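Estofos claros: o que mudou no serviço de limpeza

A partir de março, os moradores do edifício Hendgate passam a ter acesso ao serviço de limpeza de estofos ao domicílio, em condições negociadas pela administração com a Bistetti. O serviço já existia para tapetes e cortinas. Agora inclui sofás, cadeirões, bancos estofados e cabeceiras de cama.

A marcação faz-se na portaria ou através da página do condomínio, até às 15 horas da véspera. Quem marcar deve indicar o tipo de tecido, se o souber, e o número de lugares do sofá. A etiqueta costuma estar debaixo das almofadas ou na parte de baixo da estrutura. Se não houver etiqueta, o técnico faz um teste numa zona escondida antes de aplicar qualquer produto - e pode recusar o trabalho se a cor largar.

Os tecidos claros foram o motivo da maior parte das perguntas que recebemos. O cinzento-claro disfarça bem o pó e mal a gordura: os braços e o encosto escurecem primeiro, sobretudo onde se apoiam as mãos e a cabeça. Uma aspiração semanal com o bocal de escova atrasa bastante esse efeito. Nas nódoas recentes, convém absorver com um pano branco, sem esfregar, e só depois usar água morna com um pouco de sabão neutro, se a etiqueta o permitir. Os toalhetes perfumados deixam resíduos que voltam a agarrar sujidade.
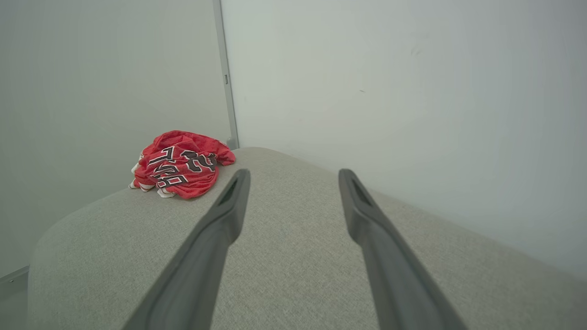
Tecido cinzento-claro, um dos tons que mais dúvidas levantam.

A secagem demora cerca de 8 horas com as janelas entreabertas. Durante esse tempo não se deve usar o sofá nem pôr mantas por cima. No inverno, o desumidificador ajuda; o aquecedor encostado ao tecido, pelo contrário, pode deixar marcas e encolher as costuras. As almofadas soltas secam melhor ao alto, encostadas umas às outras pelos cantos.

Para quem prefere tratar do assunto por conta própria, o condomínio comprou uma máquina de extração Skimitell, que fica guardada na arrecadação do piso térreo. Pode ser requisitada por períodos de quatro horas, com devolução do depósito vazio e enxaguado. O detergente não está incluído. Pedimos que não se use lixívia nem tira-nódoas com cloro na máquina, porque as borrachas do bocal ficam danificadas.

Veludo, seda e pele continuam fora do acordo. Nestes casos, a Bistetti faz orçamento à parte, depois de ver a peça. Os moradores do bloco Meredith podem usar o serviço nas mesmas condições, mas a marcação é feita na portaria deles e o elevador de serviço tem de ser pedido em separado.

O pagamento é feito diretamente ao técnico, no fim do trabalho. As reclamações sobre manchas que reapareçam depois da secagem devem ser comunicadas no prazo de 15 dias, com o recibo.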